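Oven drawer slides out on its own, and where do the mugs go?
Posted in Kitchens & Appliances
74 views this week

MarleyB_2

Hi all, first time posting so be kind! We moved into a rental in March and I love the kitchen, it's an L shape with plain white cabinets down the left side and across the back, silver bar handles, nothing fancy. Two things are making me nuts and I figured I'd put them both in one post.

First one. There's a built-in black oven in the back run, and the pull-out part in the lower half keeps creeping open. I'll shut it, go make coffee, come back and it's out a couple of inches. I've caught my shin on it more times than I want to admit. It doesn't feel broken when I push it in, it just doesn't want to stay there. There's no manual, and the landlord says it was there when he bought the place.

Second one is mugs. I have way too many (my sister gives me one every birthday, and then there's the set of 8 we got when we moved) and every cabinet I have is a lower one except for a skinny thing over the fridge. So they're stacked inside each other on a bottom shelf and I'm down on my knees every morning, and I've already chipped two. I've been looking at the Mumside rack, the one that hangs under a shelf, but I don't know if it fits a lower cabinet or if I'd just be knocking my knuckles on it.

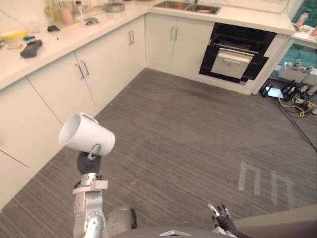 White mug, back cabinets and the oven with the drawer out

The mugs are all the plain ceramic kind, regular size, regular handle. I'm renting so I'd like to avoid drilling if I can. Budget isn't huge. Thanks in advance!!

Leandro Painemal

Hey Marley, welcome. I had the same creeping drawer in my last apartment and I'd bet on one of two things.

Look at the runners first. Turn the oven off, let it get properly cold, pull the drawer all the way out and see if it lifts off (mine did, you tip the front up a little and it comes free, but if yours fights you then leave it alone). Mine had a bunch of crumbs and one very old french fry packed at the back of the left side, so the drawer never got all the way home. Ten minutes with an old toothbrush and dish soap, dry it, put it back, done.

If they're clean, check whether the oven itself is sitting level. Put a small level on the floor of the oven cavity, front to back. If it leans toward you at all, the drawer is going to roll, simple as that. Please don't start shimming a built-in oven on your own in a rental, though. The wiring or gas is back there and it's the landlord's job. Send him a picture of the bubble in the level, that worked on mine when three polite texts hadn't.

For the mugs, skip the hanging rack. I tried the Mumside one in a base cabinet and you end up reaching in blind under it. What I use now is a cheap pull-out wire basket that sits on the shelf, no screws, with a strip of grippy liner under it so it doesn't walk. Mine is a Vanum and I measured the inside of the cabinet before buying, so measure yours, and watch out for the hinges because they steal more room than you'd think. One layer of mugs only, handles all facing the same way. I quit stacking mine years ago and haven't chipped one since.

toastandjam

get rid of half the mugs lol

my drawer did that too and I stuck a magnet on it and it held for a while. then it didn't

PennyFromUpstairs

Agree with Leandro on cleaning the runners, but I'd add that you shouldn't put a stick-on magnet or a child lock anywhere near an oven. The glue gets soft and smells awful, ask me how I know!

On the mugs, do you have any counter to spare? I keep the everyday ones out on a little Gashaw tray next to the kettle and the birthday ones go in the skinny cabinet over the fridge, where I only have to get the step stool out when company comes. It's not the prettiest but my knees are a lot happier. Old dish towels folded between the good ones work fine if you really have to stack.

Also, save the chipped ones for pens or a small plant. I wouldn't keep drinking out of them.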